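Ulden Lantern Kit, the paper lantern set for the autumn moon festival

We've been making lantern kits at Ulden for long enough to know which part people fight over, and it's always the painting. So this year's kit has more to paint! The round lanterns now come plain on all sides, and the printed pattern has moved to a separate sheet you can trace from, copy freehand or ignore completely.

**What's in the box**

- 20 folded paper lanterns, cream, with a wire ring at the top and bottom
- 20 carrying sticks with a notch cut near the tip
- One tracing sheet with rabbits, cassia branches, clouds and a full moon
- A ball of red cotton cord, uncut
- Small battery lights, one per lantern, batteries already in
- A folded booklet with the instructions and four short riddles

The riddles are there because in a lot of families the lanterns carry them. You write one on a slip, tie it under the lantern, and whoever guesses it gets a mooncake or a candy. Our booklet leaves blank lines for your own, and we really hope you use them (ours are pretty easy).

**The paper**

It comes from the mill at Neltamport and it is lovely stuff. Thin enough that the light glows right through, tough enough that a six-year-old can open and close the lantern all evening. Watercolor takes well if you keep the brush fairly dry. Markers work too, though the very wet kind will spread a little along the folds. Crayon gives a soft, cloudy look when the light is on, and it has turned into our favorite.

Open the lantern fully before you paint. If you paint it half closed you get stripes, which can be pretty if you meant it!

**Sizes**

The Pristitton size is the one most people want for walking around with. It opens to the size of a large grapefruit and hangs nicely from the stick. The Kioko size is bigger and made for porches, doorways and over the table where the mooncakes and tea go. It comes without sticks, with longer cord. The lights are the same in both, so in the Kioko the glow is gentler, and two lights per lantern looks wonderful if you have spares.

Last season we packed 2,172 kits in the Pristitton size and 900 in the Kioko, and the Kioko ran out first. We have made a lot more of it.

**Putting them together**

1. Pull the lantern open slowly, holding both wire rings.
2. Hook the spreader wire into the top ring, then the bottom.
3. Paint, and leave it open to dry.
4. Clip the light inside the top ring.
5. Tie a loop of cord and drop it into the notch on the stick.

Plan on an afternoon with a group of kids, with a snack in the middle. Teenagers go faster and argue more about rabbits.

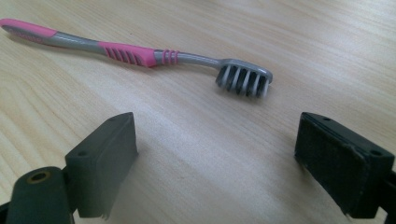
One parent wrote to ask whether the lanterns could be kept for the Lantern Festival after New Year, and said hers had come through a whole winter in a shoebox with the paint still bright. We were thrilled to hear it. Take the batteries out first and fold the paper along its own creases, and they should be ready for a second holiday.

**Storing and refills**

Plain refill lanterns come in flat packs, so you can keep your sticks and lights and just paint new ones each year. The lights take the common button batteries sold in most drugstores. Keep those away from little ones, and check that the cover on each light is screwed shut before handing it over.

Item number for the full kit is 2,762 in the paper catalog. Ordering for the autumn festival opens in July, and refills are in stock all year.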